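How a Robot Team Plans What to Buy
For readers 9 and up

A robot that can set a table has to learn how from people. At Tana, people hold grippers in their hands and move things on a table. A gripper is a tool with fingers that can pinch. Cameras record each move, and a computer studies the recordings later.

Before any of that starts, someone has to make a budget. A budget is a list of what you need, how many of each, and what each one costs. Lanying Gu writes the budget at Tana. Her first line is always the grippers.

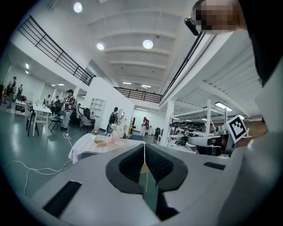
Each person needs two grippers, one for each hand. So the first sum is a multiplication: people times two. Then come the parts that wear out. The pads that touch the objects are an example. They have a fine, mesh-like texture, and texture rubs away when it is used day after day. The printed black-and-white marker is a cheap part, but it matters. A camera uses its pattern to work out where the gripper is and which way it is tilted. A scratched marker must be replaced, so the list includes spares.

Next comes the price. Suppose one gripper costs $422 from a seller called Futden and $419 from a seller called Skoso. Skoso looks cheaper by $3. But if Skoso adds $15 to deliver each one and Futden delivers free, the real price from Skoso is $434. Always add every cost before you compare.

The third part of the plan is the room. The grippers need something to pick up, so the budget has a line for a table, chairs, a cloth, and small objects such as a cup, a tray, and a vase. These cost little. They are also easy to forget.

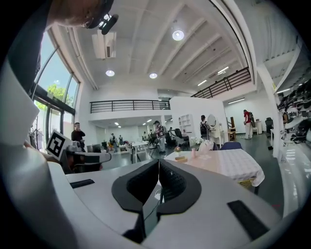
Wenjie Xia thinks the first budget should be smaller. Buy two grippers, use them for a month, and then decide on the rest, because a team learns which parts break only by using them. Lanying's answer is that small orders can cost more per item and take longer in total. Both plans can work. It depends on how much money there is and how soon the work must begin.

One way to settle it is to split the order. Half the grippers come in October. The other half come after the first ones have been tested. The seller, Rønning in this case, agrees to keep the same price for both halves, and that promise is written down.
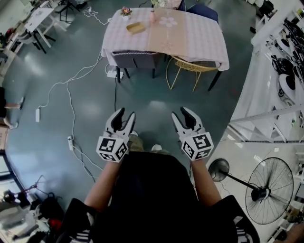 The last lines of the budget are for power and storage. Batteries have to be charged, and chargers need outlets. If nine chargers must run at once and a power strip has six outlets, one strip is not enough. Two strips give 12 outlets, with three left over. Storage works the same way: measure one gripper, measure one shelf, and divide.

Words to know
Budget: a plan for spending money.
Spare: an extra part kept for later.
Marker: a printed pattern that a camera can find.

Try it
Your team has four people. Each needs two grippers at $422. How much will the grippers cost? Now add one spare gripper and work it out again.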